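Questions and Answers: The Parish Merger Vote and the Sale of St. Hubmann House
Posted Saturday, October 20, 2018

People keep stopping me in the parking lot with the same questions, so I am putting my replies where everyone can read them. I serve on the lay council at Tirkness. I do not speak for the diocese, and readers should know that I voted against the plan in July and would do so again.

What exactly is being proposed?
The diocese wants to join the parishes of Tirkness and Sturkley under one pastor. Sunday Mass would be kept in both churches "for the foreseeable future." The parish house, known to most of us as Hubmann, would be sold. Those are three separate decisions, and we were given one ballot with one box to check.

Did the parishes vote for it?
The ballot was advisory. At Tirkness 355 ballots were returned. The letter read from the pulpit said there was "broad support," but it gave no totals for or against. I have asked for them twice in writing.

How many people belong to the two parishes?
The combined register lists 1,655 names. I would treat that number with care. My late uncle was still on it this spring, and so was a family that moved to Oregon when their kids were small. A plan that rests on membership ought to begin with a clean list.
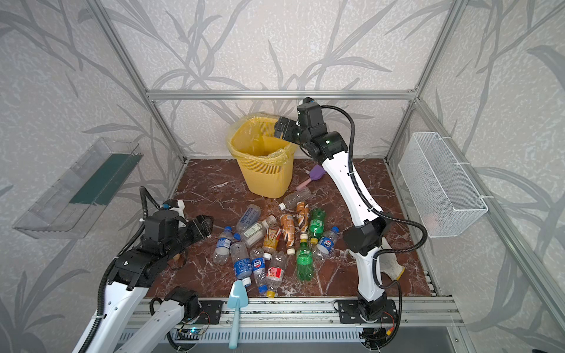 Is the priest shortage real?
Yes. I have no quarrel with that part. Our pastor drives between the two churches every weekend and he is not a young man. What I doubt is that selling a house does anything to fix it. The letter moves from one subject to the other in a single paragraph, and I have read that paragraph many times without finding the connection.

Who is handling the sale?
A consulting firm called Ondero. They also wrote the report recommending the sale. Maybe there is a wall between the two jobs, as we have been told. I would like to see the contract before I take that on faith, and I am a person who takes a fair number of things on faith.

What does canon law say about all this?
In general, a bishop has to hear from his council of priests before he merges parishes, and a merger needs a real reason. Parishioners can ask him to reconsider, and if he refuses they can appeal to Rome. The time limits are short. Talk to a canon lawyer if you are serious about it – a petition passed around at coffee hour is fine for morale but has to be addressed and delivered correctly to count as an appeal.
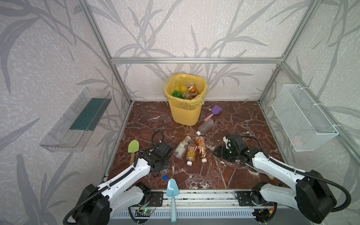
What happens to the food pantry?
The report says it will be "accommodated at the Sturkley site." The room offered there holds up to 70 people, standing, and has no loading door. Gebhard Stöckli, who runs the pantry, was not asked about shelves or refrigeration. He told the July meeting, "They measured the room. They didn't measure the food." I have not heard an answer to him yet.

Will the money from the house stay with the parish?
We are told it will "follow the people." I don't know what that means in bookkeeping terms. Property and funds normally go to the new, combined parish, and donors' wishes are supposed to be respected. If your family gave toward Hubmann for a stated purpose, find the letter and make a copy.

Are you accusing anyone of dishonesty?
No. I think tired people hired confident people. I have met the bishop's delegate and found him courteous. Courtesy is pleasant, but I would still like the vote totals.

Should I hold back my offering in protest?
That is between you and your conscience. I haven't. The heating bill comes whether we are angry or not, and the first thing to go in a lean month is usually the money for families in trouble.

What about religious education?
Classes stay where they are through the spring. After that, the schedule in the report has our children in Sturkley on weekday afternoons, with no mention of a bus. Parents who work until five should write to the parish office now.
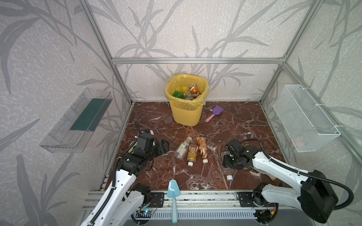 Yellow wastebasket with bottles and toy shovels nearby.

When is the next meeting?
No date has been set. The bulletin says "later this fall." I will add it to this page once I have it from the office in writing.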